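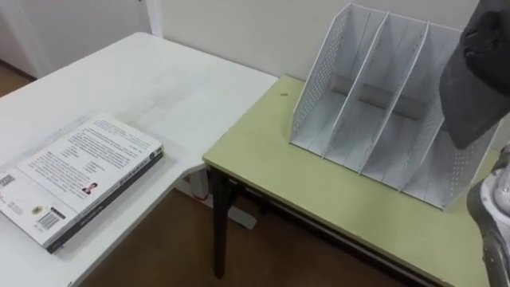
Head camera, empty gripper, organizer on the green table

Ticket: Hand comparison, book into file organizer
Opened by: Mali Wynne
Status: Open
Date: Mar 22, 2024

We are comparing two controllers for the hand, Burance and Judis, on the same job: pick up a book, hold it upright, lower it into a slot. Burance got 12 of 17 tries in. Judis got three fewer. Most of the misses were the book turning in the fingers on the way across.
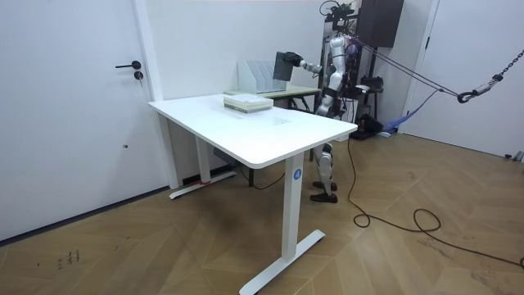
Trefor Penry: Check the grip force before you blame the controller. Judis ships with a lower limit and it has to be raised by hand in the config file.

Limit was at default. Raised it to 2,000 on both controllers and restarted. The book turns less now, but Judis still closes late — almost a second after the arm stops.
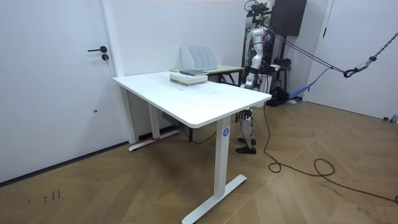

Does the late close also happen with the arm parked?
Only when the arm has just moved. Parked, both controllers close on command.

So the delay is probably in the handoff from the arm, and the fingers are fine. Brakitmont has a patch for the handoff due in April. Until then I added a fixed wait before the lift.
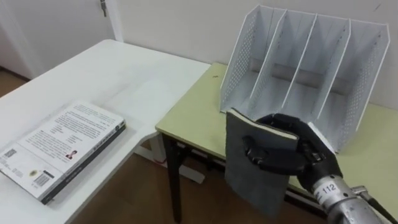
Posted by Johannes Naidoo

Ran Judis again with the wait in. Grip is better on covers with some texture. Slot alignment is a separate problem, please open a new ticket for it. Leave the head camera calibration as it is until Beca Lewis has gone over the logs.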